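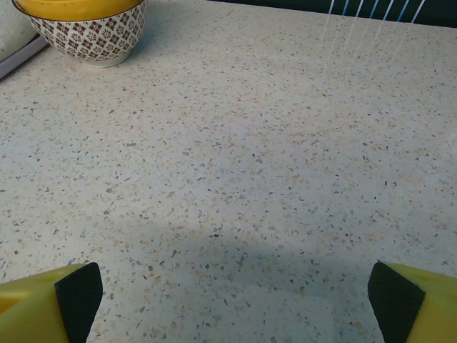
**Planner keeps avoiding an obstacle that is only the gripper's own shadow**

Posted by **Piret Dzene** in Perception & Planning

We have two arms on a rail in an enclosed cell, one wrist camera each, plus a fixed camera looking at the whole table. Detection is Hunt, motion planning is Cedwood, both on last month's releases. The job is tidying a table: pick up the small stuff, leave the crockery where it is. A toddler could do it, though a toddler would want paying in raisins.

Between the fingers there is nearly always a soft shadow on the worktop, and Hunt has decided the shadow is a thing. It gives it a box and a confidence score I would be proud of in an exam. Cedwood then adds it to the collision scene, and the arm refuses to go down because there is something in the way. The arm goes up, the shadow changes, the thing "moves", and Cedwood replans. I left it alone at lunch and came back to 183 replans and no picks.

The top is speckled, and I suspect that isn't helping. The specks go darker and bluer in the shadow, so there's plenty of texture for the detector to get excited about. 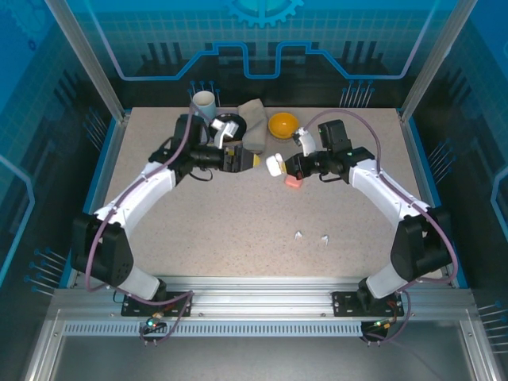

I've tried the following:

- raising the confidence threshold (lost the pink sponge long before I lost the shadow)
- turning off the wrist cameras (no phantom, but the final approach is hopeless)
- re-running the hand-eye calibration in Pitis, which reports a lovely small error and changes nothing
- swearing, in two languages

Log from one attempt, trimmed:

```
[hunt] wrist_left: new object id=244 class=unknown conf=0.91
[cedwood] scene: added box for id=244
[cedwood] approach rejected: fingertip in collision with id=244
[cedwood] replanning
[hunt] wrist_left: lost id=244
```

Is there a proper way to tell Hunt that darkness is not an object? I would prefer not to retrain if I can help it.

---

**Trevor Campbell**

Get better lighting. A couple of diffuse panels and the shadow goes away. We had this at Hulldale and it was sorted in an afternoon.

> **Piret Dzene:** Thanks. It would soften it, but the gripper is still going to be between the lamp and the table at some point, being a gripper.

> **Trevor Campbell:** More panels then.

---

**Rūta Kazlauskienė**

I don't think this is Hunt's fault, or not mostly. A detector that shouts "unknown" at odd patches is doing what it was told. The trouble is that Cedwood believes it on the strength of one camera.

Look for `scene_sources` in the Cedwood config. By default any camera may add collision objects, wrist cameras included. What you want is for the fixed camera to own the scene, and for the wrist cameras only to correct the pose of things already in it:

```
scene_sources:
 fixed:
 may_add: true
 may_refine: true
 wrist_left:
 may_add: false
 may_refine: true
 wrist_right:
 may_add: false
 may_refine: true
object_timeout_ms: 3000
```

The timeout matters more than it looks. Once a gripper is over an object, the fixed camera may well lose sight of it, and with a short timeout the planner forgets your bowl exists at exactly the moment the wrist is next to it. Then you get no phantom obstacles and one real breakage.
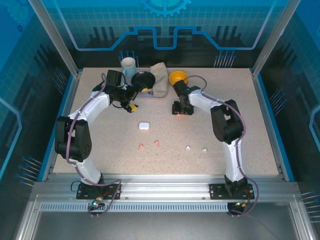

Second thing: set `min_height` in Hunt's plane filter. Fit the table plane from the fixed camera and throw out any unknown that doesn't rise at least 4 mm above it. Shadows are flat. So is anything thin you might want to pick up, so apply the filter to `unknown` only and leave your named classes alone.

I'd leave the threshold where it was before you started. Specks are a red herring unless your depth is coming from stereo matching, in which case they are doing you a favour.

> **Piret Dzene:** `may_add: false` did it. The phantom still turns up in Hunt's overlay, but Cedwood now ignores it, much as I ignore Trevor's panels. The height filter is on as well. Marking this as the accepted answer.

> **Rūta Kazlauskienė:** Good. Check the left and right entries are both saved, the config editor drops the second one if the indentation is off.

> **Piret Dzene:** It had.

---

**Sun-ja Seok**

Same problem here but with a reflection and an older Cedwood which has no `scene_sources`. Did anyone find a way to do it without upgrading?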